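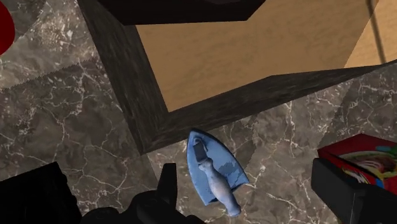

Box on marble floor, from above. Light wood inside, dark rim.

Kurkside Hall - Floors and Walkways Check
Thursday, before opening

1. Main entrance mats - OK. Left one curls at the corner, taped down for now. Replace.

2. Marble floor, lobby - PASS with comment. Polish is fine. Pale veins make it hard to spot hairline chips, use a flashlight held low.

3. Stairs to upper level - FAIL. Nosing lifting on third step. Cone out, ticket 238 raised with Murthy. Do not sign off till they have been back.

4. Handrails - OK both sides. Bracket near the landing tightened.

5. Fire exit, rear - door opens full width. Chairs stacked in the corridor AGAIN. Moved. Third month running, needs a sign.

6. Extinguishers - tags in date exept unit 51, by the kitchen. Pustness to swap.

7. Emergency lights - all on at test. One in the coat room slow to come up, recheck in April.

8. Restroom floors - wet floor sign missing from the ladies. Borrowed one from the kitchen, order two more.

9. Boxes and planters on floor - keep out of the walking line, 51 inches clear minimum on our sheet. Check edges for splinters, run a gloved hand round the rim.

10. Loading door - sensor OK, rubber strip torn at bottom. Not urgent but its letting water in.

Open items carried over: 3, 6, 8, 10
Next check: same sheet, start from the rear exit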